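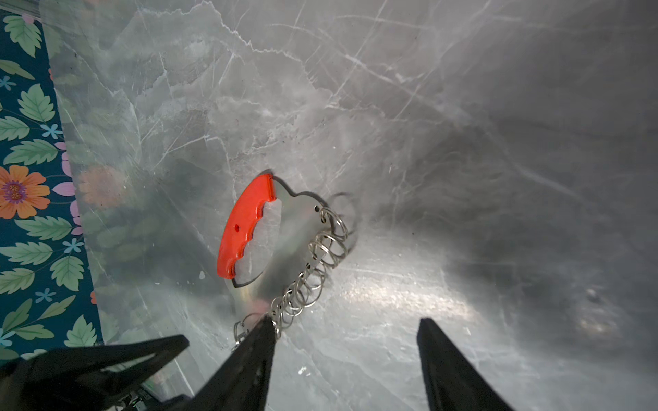
Round metal blade with orange-red handle, on a gray marble-patterned surface.

MADBY CITY COUNCIL
MINUTES OF REGULAR MEETING
December 5, 2023
Council Chamber, City Hall

1. Call to order
The Mayor called the meeting to order at 7:00 p.m. The City Clerk called the roll. All 9 members were present. The City Attorney and the City Manager also attended.

2. Approval of agenda
The member for Ward 2 asked that the item on the Zirnport road agreement be moved ahead of the item on council seats. There was no objection. Agenda approved as amended.

3. Approval of prior minutes
The minutes of the previous regular meeting were approved with one correction. Under Public Works, "north culvert" should read "south culvert."

4. Public comment
A resident of Ward 4 spoke against closing the early voting site at the Warraich branch library. She said the next closest site cannot be reached by bus on Saturdays.

A resident of Ward 1 asked when the council would post its voting record online. The Clerk answered that votes from the current term are posted and that older records are being scanned.

The owner of a business on Depot Street asked that street work not begin until after the holidays. The City Manager said no work is scheduled on Depot Street before spring.

A petition with 154 signatures was handed to the Clerk. It asks the council to keep the Warraich site open for the June primary. The petition was received and placed on file.

5. Road maintenance agreement with Zirnport
The City Manager presented the draft agreement with the City of Zirnport for shared upkeep of the boundary road. Under the draft, Madby would plow and salt the full length of the road and Zirnport would handle patching and striping. Each city would pay for its own signs.

The member for Ward 5 asked who would be liable for damage to mailboxes during plowing. The City Attorney said the city doing the plowing would be, under section 6 of the draft. The member asked for this to be stated more clearly. The Attorney will send revised wording to Zirnport.

The member for Ward 3 said Zirnport had been slow to patch its side of the road in past years and that the draft gives no deadline for repairs. Discussion followed. Members agreed to ask for a deadline of 30 days from written notice.

Motion to authorize the City Manager to continue talks on these terms and return with a final draft. Seconded. Carried, all in favor.

6. Election of Council President
The Mayor opened nominations to fill the office of Council President for the rest of the term. The members for Ward 2 and Ward 6 were nominated. Nominations were closed.

Each nominee spoke briefly. The member for Ward 2 said the council should return to holding budget work sessions in the evening. The member for Ward 6 asked for earlier release of meeting packets and said members had twice received contracts on the day of the vote.

The vote was taken by roll call. Ward 2 received five votes and Ward 6 received four. The Clerk declared the member for Ward 2 elected. The oath was given by the Clerk and the new Council President took the chair to the right of the Mayor.

7. Early voting sites
The Clerk reported on the proposal to reduce early voting from three sites to two. On the last day of early voting in the November election, 37 ballots were cast at the Warraich branch library. Closing the site would save $4000 per election, mostly in staff pay and equipment delivery.

The member for Ward 4 said turnout in November was low everywhere and that a year with no major race was a poor basis for the decision. The member for Ward 1 asked whether the site could open for fewer days. The Clerk said state rules allow shorter hours at a branch site as long as the hours are published in advance.

The member for Ward 7 supported closing the site and asked that the savings go to mailing a voter guide to each household.

Motion to close the Warraich site. Seconded. Failed, three in favor and six opposed.

Motion to keep the site open for the June primary with reduced hours, the hours to be set by the Clerk and brought back for approval. Seconded. Carried, seven in favor and two opposed.

8. Meeting video contract
The contract with Flonero for streaming council meetings ends at the close of the fiscal year. The Clerk said residents had complained of poor sound, mainly when speakers at the public microphone stand too far back. The company has offered to replace the microphone at no charge if the contract is renewed.

The member for Ward 8 asked for prices from other companies before any renewal. The Clerk will request them. No action taken.

9. Reports
City Manager: Leaf pickup is finished in Wards 1 through 5. The remaining wards will be done next week, weather permitting. The second plow truck is back in service.

City Attorney: The zoning appeal on Mill Road has been withdrawn. No closed session is needed.

Mayor: The Mayor met with the county board chair on the cost of dispatch service. The county will send its figures in writing.

10. New business
The member for Ward 3 asked for a review of the rule limiting public comment to three minutes. To be placed on the next agenda.

11. Adjournment
Motion to adjourn. Seconded. Carried. The meeting adjourned at 9:12 p.m.

Minutes prepared by the Office of the City Clerk. Subject to approval at the next regular meeting.

Contact the City Clerk | Agendas and Minutes | © City of Madby | Back to top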